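Gripper comparison, Sunday, bench 3

Picked up where Barrett left off. Question for the day is whether the yellow lattice fingers (Wimcombe print, rubber pads) are worth keeping for thin stock, or whether we order more of the Reltwood set. Controller is the Tamow box, same gains on both arms as last time. I did not touch the shoulder offsets.

Reseated the purple cables before starting. Left one still wants more slack at the wrist than the clips allow, so I left a loop over the gripper and capped the wrist speed.

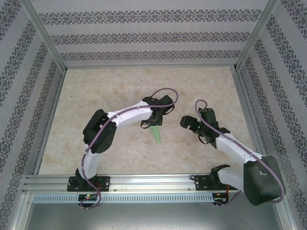

Closing force is set at 87 in the config for both sides. Units are whatever Tamow uses, the manual doesn't say. Paraskevi Konstantinidis wants it logged anyway so we can match it on the Benavides arm later. Log starts at line 865, everything before that is homing.

Green paper is the thin test piece. I want slow closes only on it — the fast profile makes the numbers hard to compare. Plan is 9 closes per finger type, wrist camera recording, same exposure throughout. Fold direction goes in the comments column. Barrett, please use the same column and don't start a new one.

Glare off the marbled floor is a nuisance for the wrist view. Try a lower lamp before changing the exposure.

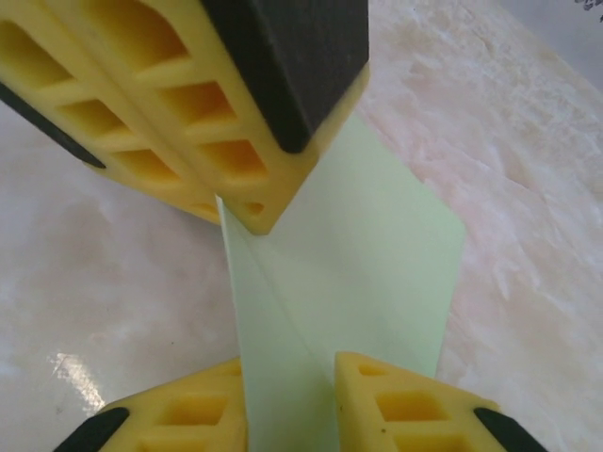 Do the rubber pads need to be swapped between finger types?

Only if the edges are worn. Otherwise wipe them down, let them dry and run the next set with the same pads.

Still to do: order clips, ask Paraskevi for the Benavides mounting drawing, copy the log to the shared drive.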